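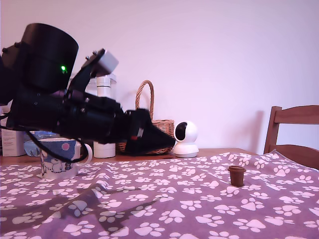 *Taza blanca de cerámica con dibujos en azul. Detrás, un recipiente de plástico translúcido con tapa.*

## Visita a Drusteo, jornada de puertas abiertas de octubre

Drusteo decora tazas y piezas pequeñas de cerámica en una nave del polígono, detrás del mercado de mayoristas. No fabrica las tazas. Las compra blancas y ya esmaltadas a un proveedor, Gerkell, y en la nave se imprimen, se cuecen y se embalan. Abre al público una vez al año. La entrada es gratuita, pero hay que apuntarse antes.

Llegamos a las diez y media. El grupo era pequeño y nos recibió Agnes Crichton, encargada de pedidos desde que la empresa estaba en el local antiguo. El recorrido empieza en el almacén. Las tazas llegan en palés, envueltas en papel y separadas con cartón. Crichton explicó que lo primero es mirar el esmalte a contraluz, porque un poro que en blanco apenas se ve se nota mucho debajo de un dibujo. Las que tienen defecto se apartan y se venden en la tienda de la entrada.

De ahí se pasa a la sala de calcas. El dibujo se imprime en una hoja especial, se moja, se desliza sobre la taza y se alisa con una espátula de goma. Nos dejaron probar. A mí me quedó una arruga junto al asa, que es el punto difícil: el papel tiende a doblarse y hay que trabajar desde el centro hacia los lados. Una operaria con práctica coloca 100 calcas en una mañana. Yo coloqué una, torcida.

La parte de los colores fue la que más me interesó. El azul aguanta bien la cocción y casi no cambia de tono, y por eso hay tantos modelos en esa gama. El rosa da más trabajo. Se pone en detalles pequeños, como el motivo circular que lleva la taza de la foto cerca del borde del dibujo, y aun así hay hornadas en las que sale más pálido de lo previsto. Preguntamos si se podía comparar una pieza antes y después del horno y nos enseñaron dos de la serie Grollow. La diferencia era clara en los rojos y muy poca en los azules.

Los hornos solo se ven desde el pasillo. Hay 4 y no funcionan todos a la vez. Cada ciclo se programa por la tarde y las piezas se sacan al día siguiente. En temporada alta salen 1000 tazas por semana.

La última parada fue la zona de muestras y embalaje. Es un espacio de trabajo normal, con mesas, cajas de cartón blancas y recipientes de plástico con tapa. Cada modelo nuevo se guarda con un número; el último registrado era el 387. El embalaje individual es una caja sencilla. Para los envíos de varias unidades usan el sistema Cormier, unas bandejas de cartón plegado que sujetan la taza por la base y dejan libre el asa. Crichton contó que antes la mayoría de las roturas eran de asas.

En la tienda compré dos tazas con defecto. El precio estaba bien y el fallo de una de ellas todavía no lo he encontrado.

### Datos prácticos

- La visita dura hora y media. Casi todo el recorrido se hace de pie.
- Se puede aparcar delante de la nave, aunque por la mañana hay camiones descargando.
- El taller de calcas está incluido. La pieza se queda para cocer y hay que volver a recogerla o pagar el envío.
- La tienda admite tarjeta.
- No hay cafetería. La más cercana está en el mercado y cierra a las dos.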